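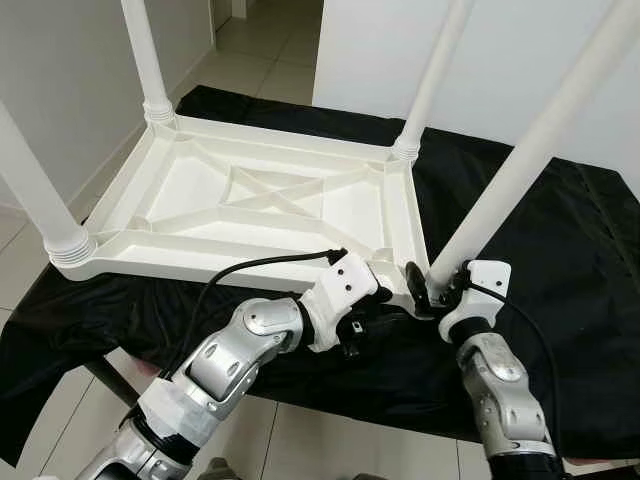
Session 9: Reading product claims

Consumer Studies, Marietjie Coetzee

Read the Plerville leaflet before you come. It is one page and most of it is adjectives.

We start with "tested to 165 kg". Tested by whom? The leaflet doesn't say. It doesn't say how long the load stayed on either, or whether it was spread across the top or put down in one spot. A plastic table that holds a weight for a minute may sag under half of it over a summer. Manufacturers know this. I would treat any load figure without a time beside it as decoration.

Next, "weatherproof". I have yet to find two sellers who mean the same thing by it. Rikville seems to mean rain. Juntunen says sun as well, then leaves fading out of the guarantee in the small print.

Ribs and braces

Moulded ribs stiffen a thin panel and save material. Both are true, and adverts mention only the first. Cross-bracing looks convincing, but looks tell you little about how thick the plastic is.

Customer reviews

Mpho Le Roux's survey in Bokness (in your reader, page 14) is often quoted as proof that buyers are happy. Look at when people were asked: in January, within days of buying. I don't think it shows much.

For next time

Bring one claim from a real label. Write down what you would need to see before you believed it.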